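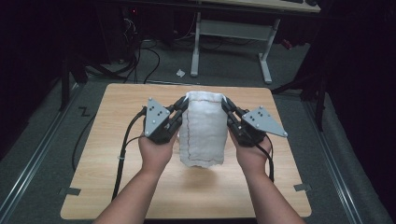
Figure 6.1 A cylindrical object wrapped in white fabric, held from both sides on a light wood-grain tabletop.

Chapter 6
Wrapping Cylindrical Goods in Cloth

Section 6.1 Scope

Cloth wraps protect the surface of cans, bottles and similar goods during storage and short transport. This chapter covers upright cylinders with a flat base. Flasks with handles are treated in Chapter 20.

A cylinder has one curved face and 2 flat ends. Flat cloth follows the curved face without difficulty – the excess collects at the ends, and chiefly at the base, where the weight of the object rests on it. In Figure 6.1 the cloth bunches and folds near the tabletop. A dark stitched line follows the outline of the wrap along each side and across the lower edge.

Terms used in this chapter:
Wrap – the cloth cover as a whole.
Seam line – the visible row of stitches.
Base fold – surplus cloth gathered at the lower end.

Section 6.2 Measuring the Cylinder

Measure the circumference at mid-height with a soft tape. Add the seam allowance before cutting. Record both values on the work sheet.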